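Showing by hand — notes for week 2

Golnar Bagheri's slot, typed up fast, tell me if something's wrong

Recap. Two ways to show a robot a task. Remote control: you sit somewhere, move a stick or a leader arm, robot copies, you record both. Or by hand: take the gripper off the arm idea completely, hold one yourself, do the job, record what the gripper saw and how wide the jaws were. Arm comes later.

Remote control is slow, but everything you record is something the arm can reach. By hand is quick but you can cheat without noticing — twist your wrist in a way no arm will follow. Keep elbows in. Move as if the wrist were stiff.

Approach. Fingers either side of the thing, open wider than you think, come in low and level. Close AFTER you've stopped moving. Most of the bad demos from Monday were people closing on the way in.
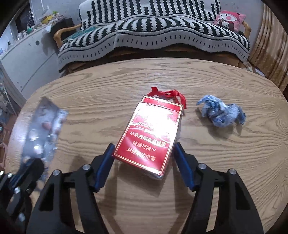

Shiny wrapping is a pain. Glare moves when you move, so the policy can't lean on printed text or a logo being there. Vary the angle of the object between goes, vary where you start from too. Afshin asked if we should just dim the lights. No. The robot won't get dim lights.

Two hands: say out loud which one goes first. Left holds, right picks, or the other way, but the same for the whole set. If you swap halfway the data is a mess and Mahsa has to split it by hand (she did this for the Vunditz set, took all afternoon).

Speed. Slower than normal but not creepy slow. Fast swings between picks = blur = frames you cant use. Pause a beat over the table before you go down.
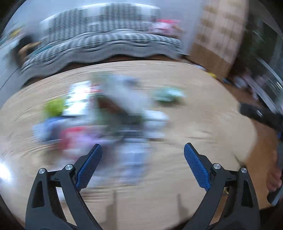

Mixed piles are harder than single items. Decide the order before you start recording, don't dither over the pile. Dithering gets learnt aswell.

Working next to someone: keep clear of the other person's side, wait till their hand is out before you reach accross.

For next time
— 21 demos per pair, same task, new layout each go
— bin any where you dropped something and then hid it. Drop + proper recovery is fine, keep those, mark them
— write down start hand
— Amirhossein has the spare finger pads, ask him

Reading: Rostami handout, section 2 only.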